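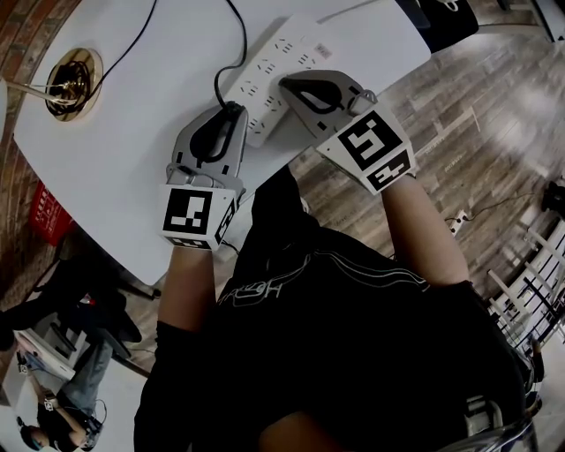
Hand-held grippers with marker cubes, held over a multi-outlet power strip on a white table.

Automated cable and plug handling is the use of robots to arrange power strips, insert and remove plugs, and route flexible leads in homes, offices and workshops. It is generally treated as a branch of robotic manipulation. As of 2021-02-01 no general-purpose machine was in regular household use for this work, although fixed installations carried out limited forms of it in factories.

Background

Industrial robots have long inserted connectors on assembly lines, where each part arrives in a known position and the lead is short or held in a clamp. Domestic and office settings offer neither condition. A power strip may lie at any angle, its sockets may be partly covered, and the cable attached to it can pull the body out of place when it is moved. The cable also changes shape as it is handled, so its position must be estimated again throughout the task.

Methods

Three approaches are common. In the first, a robot follows movements programmed for one model of socket. In the second, an operator controls the arm from a distance. In the third, a person performs the chore with hand-held grippers similar in shape to those fitted to a robot, and the recorded movements are used to train a control program. Printed square markers may be attached to the grippers so that cameras can follow their position and angle.

Two-handed recording is preferred for longer objects. A strip lifted at one end tends to swing or drag, and a second gripper allows it to be turned or held still while a plug is pushed in.

Performance

The Grirkonen trial, completed in November, used a two-armed machine trained on 1,537 recorded demonstrations. It was given 1,000 attempts at moving a strip to a marked place on a table and inserting one plug. The strip was placed correctly in over 800 attempts, but the plug was fully seated in far fewer. Most failures were put down to slight errors in the angle of the pins.

The Plastetti workshop installation at Zemberg handles 19 types of lead at a packing bench. Staff still untangle the leads by hand before they reach the machine.

Limitations

Soft finger pads grip smooth plastic well but give way under the force needed for a stiff socket. Cables passing through a desk opening are difficult to follow by camera, as part of their length is hidden. Work near live sockets also requires safeguards against damaged insulation, and trials are normally carried out with the supply disconnected.

The Amaral scale, used in some comparisons of household robots, rates strip placement as "partly achieved" and the untangling of mixed cables as "not achieved".

See also

Robotic manipulation
Learning from demonstration
Cable management
Domestic robot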